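# Let the Small Jobs Take Their Time
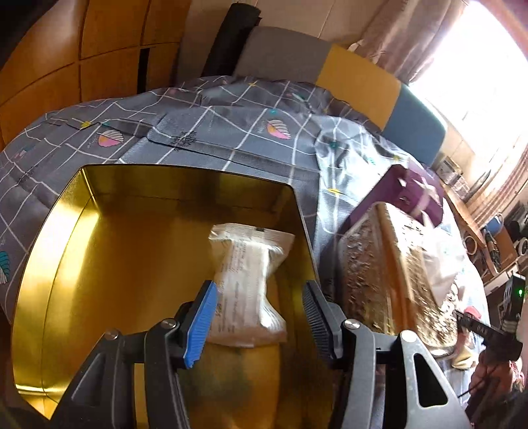

*Photo: Horkelo*

I have a soft spot for teaching by hand, and I will admit that it makes me a poor judge of anything that promises to do without it. When people write about robots they like to write about the big leap, the machine that works everything out overnight. What interests me is the small white packet in the gold tin, with an open jaw on either side of it, and the person holding the grip who has to decide how to close on something so slippery and light.

You and I would do it without thinking, which is exactly the trouble (try telling a child how to tie a bow over the phone!). Most of what our hands know has never been put into words, so it has to be shown, and shown again, on a rumpled bedspread by a bright window as well as on a tidy bench.

At Skumitz, where I spent part of October, they kept 400 showings of one little chore and threw out 99 of them, mostly for being too hurried. I'd have kept a few of those. People are hurried at home, and they fumble, and a machine that has only ever met patience may be lost in my kitchen.

The folks at Reisinger prefer remote control, and I did try it, for 5 long minutes, with a joystick in each hand. It has its place, certainly where a person can't safely stand. But I missed the feel of the thing, that faint give when plastic wrinkles under your fingers, and I suspect the robot would miss it too. Give me the tool in the hand, and a whole slow afternoon to use it.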